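Shop > Gallery > Toy sorting trays and sensory bins

Search this site Go Enter keyword

Posted in April by the Mirkgate Toy Library

Toy trays and sorting bins

We keep a set of mixed trays at the Mirkgate Toy Library for families and playgroups to borrow. Each tray goes out with a bag of odds and ends and something to sort them into. People often ask what goes in one before they put their name down, so this page covers the trays themselves, how to borrow them, and what to expect when the lid comes off.

The trays

All of our trays are shallow. We tried deep tubs at first, and small children leaned in and tipped them over. A shallow tray lets a child see most of what is in it and reach the far side from a chair. Metal trays are heavier than plastic ones and slide less, and a cloth under the tray keeps the noise down. Any thick tablecloth will do. Dark, plain colors are best if you are looking for small pieces afterward.

What goes in

The contents change from loan to loan. We start with balls, because every age group uses them: large and small, smooth and spiky, soft and hard. Sports balls in miniature are popular with four- and five-year-olds, who like to name the game each one belongs to. After that we add fabric. Scraps with a print, a piece of knitting and a plain cloth give children something to feel, and they also hide the smaller toys. Clear containers are useful for posting things into and tipping them out again.

The Uka tray is the fullest one we have and takes up most of a small table. The Quispe tray is packed with wooden pieces and is better for quiet play. The Werano tray is for babies and has only large items in it.

The boxes

Stacking boxes with a round hole in the top go out with some of the trays. They can be stood in a column or set out in a row. In a row, children can sort by color, by size, or by whether a thing is soft or hard. In a column, only the top hole can be used, so keep the stack for building games. The boxes are cardboard and should not be washed. Wipe them with a dry cloth.

If a ball is too big for the hole, leave it for the child to find out. Most will try it in every box before they put it back.

Borrowing

Loans are for 17 days. You can borrow one tray at a time, and there is no charge for members. Playgroups may take two if both are on the shelf. Please bring a sturdy bag or a box with handles. The tray and the contents are packed separately so that nothing rolls out on the way home.

The toy library now has 285 items on the shelves, including puzzles, ride-ons and dress-up clothes. The trays are kept on the low shelf to the left of the desk.

Returning

Wash hard plastic toys in warm soapy water and let them dry before packing. Fabric pieces can go through the machine on a cool cycle. Do not tumble dry the knitted ones. Sealed bottles with colored liquid should be checked for leaks and kept upright in the bag. If something is missing or broken, put a note in with the tray. There is no fine for lost pieces, but we do need to know before the next family takes it out.

Small pieces are not suitable for children under three. An adult should stay at the table the whole time a mixed tray is in use.

Donations

We can always use small balls in good condition, clean fabric offcuts and clear plastic jars with lids. We cannot take marbles, magnets or anything that runs on button batteries. Leave donations at the desk during opening hours and not on the step.

Gallery

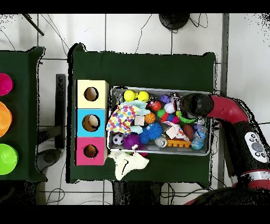
Mixed tray on a green cloth, with yellow, blue and pink sorting boxes.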